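Chapter 7
Provenance and the Law of Cultural Property

Learning Objectives
After reading this chapter, students should be able to define provenance, explain the duties of a museum before it acquires an object, and describe how a claim for return is made.

A museum that buys an object also takes on its history. Gaps in ownership records may leave the title open to challenge.

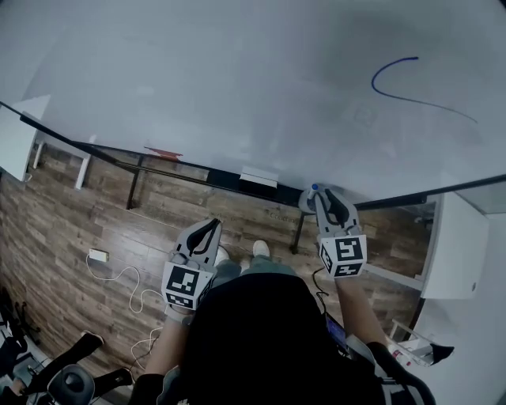

Section 7.1 begins with the Grirncombe claim, in which 39 carved seals were sought by the heirs of Verna Ambrose.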